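**Gunditholm handling kit: progress note, October**

The kit has now been on loan from Tenisia for 4 weeks. Work in this period covered two tasks, garments on hangers and metal latches. We logged 300 attempts, 55 of them on the latch. Zahira Tjoa has asked for softer finger pads before we commit to the second unit.
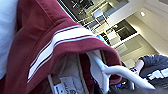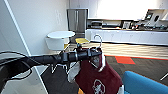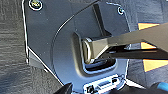
Garment work in the first two, latch work in the third.

Darnell Ferreira replied on Tuesday that he would approve the pads but wants the Dastgate quote first.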